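4.2 What the regulars told us about the room

By the time we began our interviews in July, the Zonska comedy night had been running for eight years in the same upstairs room, and most of the people we spoke with had long since stopped noticing how odd a room it is. The ceiling is low, the bar is at the wrong end, and the stage (if we may call it that) stands only a step above the floor. Yet when Ayana Wolde asked performers where they most liked to try new material, they came back to this room again and again, and they talked about it with real fondness.

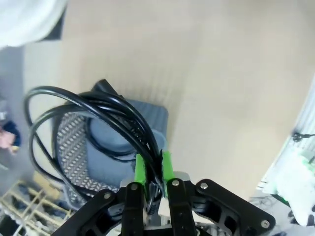

Laughter, several of them told us, comes back to you quickly in a small place. Krum Softić, who has hosted the night since its second season, described it as "having the whole crowd in your lap," and he felt that newer acts learned their timing faster there than they did at the Patow, which seats 400 and can swallow a quiet joke whole. We were a little surprised by how often the bar came up too. A blender running through a punch line was remembered years afterward, sometimes with more feeling than the joke itself! 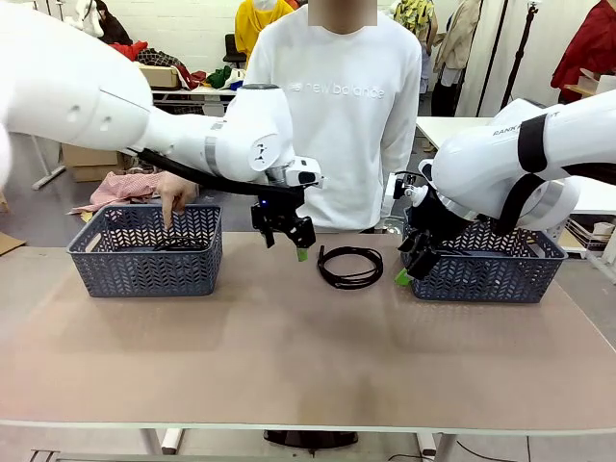 Audience members saw things a bit differently. Many of them had first come along with a friend who was performing, and they stayed for the company as much as for the comedy. Of the 50 people who filled out our longer questionnaire, nearly 8 in 10 said they would still come on a night when they knew none of the names on the bill. Eldana Alemayehu has written warmly about this kind of loyalty in her study of the Habte storytelling evenings, and our own findings sit comfortably beside hers, though the Zonska crowd is younger and a good deal rowdier.

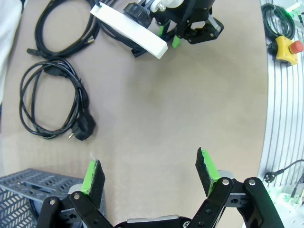
Figure 2. Open two-finger gripper above a beige work table.

We return to the matter of ticket prices, which stirred up stronger opinions than we had bargained for, in Section 5.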